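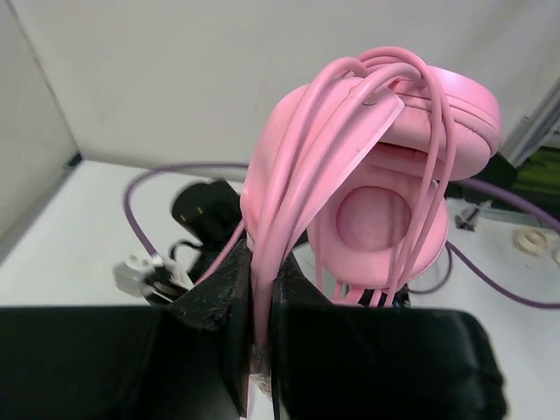

Returned electronics reach the Dotstead warehouse with their cords in every state, and the cords set the pace. A rigid adapter can be gripped almost anywhere. Headphones with a long cable bundled over the headband can shift as the fingers close, and a loose strand may catch on whatever lies beside it.

The sorting line handled 754 items a shift in September, with two robot cells and three people. Before the cells went in, each sorter picked, untangled and graded by hand. Now Ratih Ngui spends most of her shift on exceptions: items the gripper has released twice, or has lifted with a second product attached.

"I used to know my rate," she says. "Now I know the fault codes."

Grading remains manual. Efraín Puma, the shift lead, has moved about 30 minutes of each shift to cell checks — finger pads, grip force, camera alignment. The pay scale has not changed to match. Ngui and Charito Pascual have asked for a technician grade, and the request is still open.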